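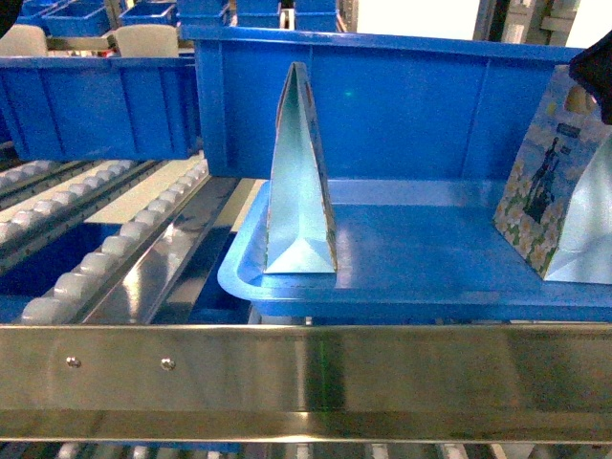
Marlene Holanda asked, on the draft of this section, whether the speed limit in step 3 applies when the arm is only moving between bins and has nothing in its grip. It does. The wording has been changed to say so.

## 5 Safe practice at the Tallura picking cell

This section applies to every Tallura cell handling light packaging, such as folded gift bags, from tote to table. Read it together with the site risk assessment. Where the site rules are stricter, follow the site rules.

### 5.1 Before automatic mode

1. Walk the boundary of the cell. Floor lines must be visible along their full length.
2. Check that each tote on the roller track is seated against its stop and sits level.
3. Confirm on the pendant that the travel speed is capped at 50 per cent. The cap applies to loaded and unloaded moves.
4. Press and release each emergency stop in turn. The cell must refuse to start until the stop is reset by hand.
5. Record the check in the Sistari log under your own name. Do not sign for a colleague.

**Caution:** Never reach over the guard rail to straighten a bag while the arm is powered. Use the hold-to-run control and enter from the table side.

### 5.2 Transfer to the table

1. Select program 846.
2. Stand outside the floor line and start the cycle. 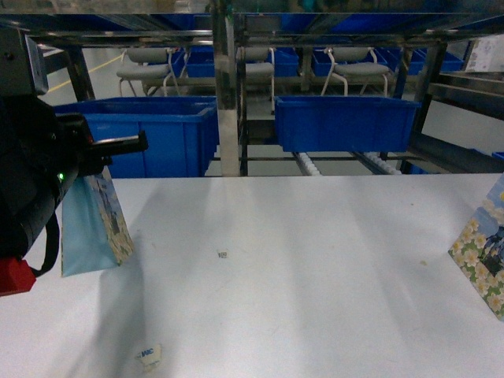
3. Keep the pendant in your hand until the arm has completed its first transfer. If the grip slips, stop the cycle and let the item fall. Do not try to catch it.
4. Remove loose labels and scraps from the table only when the cell is in hold.

**Note:** Grip force for paper goods is set at 14 on the Falcão scale. Changes need the approval of the cell supervisor and must be entered in the log.

### 5.3 Storage and access

Spare bins are kept on the racks. Chairs, carts and personal items stay outside the marked working area during automatic operation. 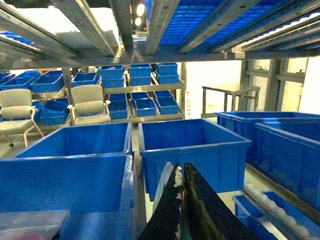 *Figure 5-1. Blue crates at the rack, with smaller bins on the shelving behind.*

- Do not store anything on the roller tracks other than totes in use.
- Keep the aisle to the work table clear at all times.
- Report a damaged bin rim to Botond Major and take the bin out of service.

### 5.4 Gripper inspection

Inspect the finger surfaces at the start of each shift and again at 2 p.m. Isolate the arm and fit your own lock before touching the fingers. 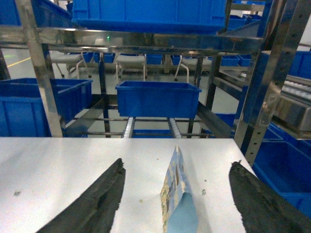 *Figure 5-2. Gripper fingers at the table, with a folded packet upright between them.*

1. Look for tears, lifted edges and embedded grit.
2. Wipe both fingers with a dry, lint-free cloth. Solvents are not permitted.
3. Replace fingers as a pair, using Kutden parts only.
4. Remove your lock, leave the cell and repeat the checks in 5.1.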